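Imwood to Open Second Office Supply Reuse Center in Gratach

GRATACH, November 28, 2019 – Imwood, a regional supplier of office goods and furniture, will open a second reuse center in Gratach in March. The new site will take in unwanted office supplies from businesses, sort them, and pass them on to public schools, libraries and small nonprofits at no charge.

The center will occupy the ground floor of the former Després printing works, next to the freight depot. Imwood signed a lease on the building earlier this fall. Work on the loading area and the heating system has started, and shelving will be installed over the winter.

Imwood opened its first reuse center in Vorkard as a trial. It was set up to deal with supplies left behind when customers moved offices, changed their logo or closed a department. Much of that stock was still in its packaging, and customers were paying to have it hauled away. The Vorkard center now handles donations from companies across the county and has run out of storage space. Deliveries from the Gratach side have been on a waiting list since the summer.

The Gratach center will have roughly 3,000 square feet of sorting and storage space and a staff of 11, most of them hired locally. Job postings will go up on the Imwood website after the new year. Applicants do not need previous warehouse experience. Training will be given at Vorkard before the opening. 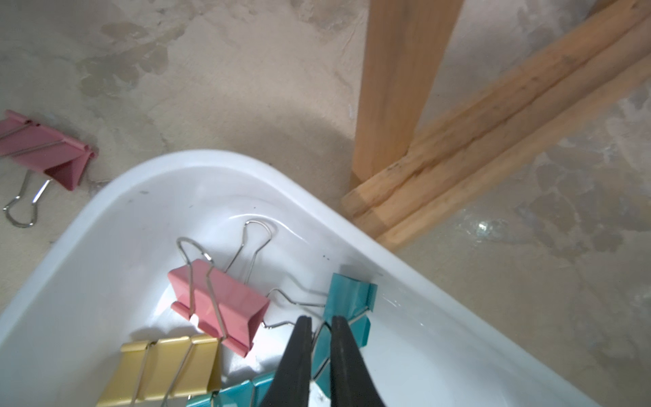
Companies can donate in two ways. Small loads can be dropped off at the side entrance during opening hours, with no appointment. For larger loads, Imwood will send a truck to any address within 20 miles of the Gratach site. Pickup is free for existing Imwood customers. Other businesses will pay a flat fee, to be announced before the opening.

The center will accept paper, envelopes, folders, ring binders, clips, staplers, desk trays, pens, whiteboards and unopened printer supplies. Desks, chairs and filing cabinets will be accepted if they are in working order and can be moved without being taken apart. Items do not have to be boxed by type. The center cannot take computers, phones, batteries, cleaning products or anything with customer or employee records on it. Donors are asked to empty all folders and binders before they are collected.

Schools, libraries and nonprofits that want to receive supplies must register once a year. After registering, they can visit on set mornings and choose what they need from the shelves, up to 2 cartloads per visit. Larger items such as desks can be reserved by phone and held for a week. Organizations already registered at Vorkard can use both centers and do not need to apply again.

Supplies that are not claimed after six months will be offered to the town's adult education program. Paper goods too worn to use will go to a recycling firm already under contract with Imwood.

Imwood's retail showroom in Gratach will stay at its present address and keep its current hours. Donations will not be accepted at the showroom.

Registration forms for schools and other organizations will be available at the showroom counter and on the Imwood website. Businesses that expect to have a large load ready by the opening are asked to contact the Vorkard center in advance so that pickups can be scheduled.

About Imwood

Imwood sells and leases office furniture, paper and general supplies to businesses and public offices. The company is based in Vorkard and operates showrooms in Vorkard and Gratach.

Media inquiries: Imwood Press Office, Vorkard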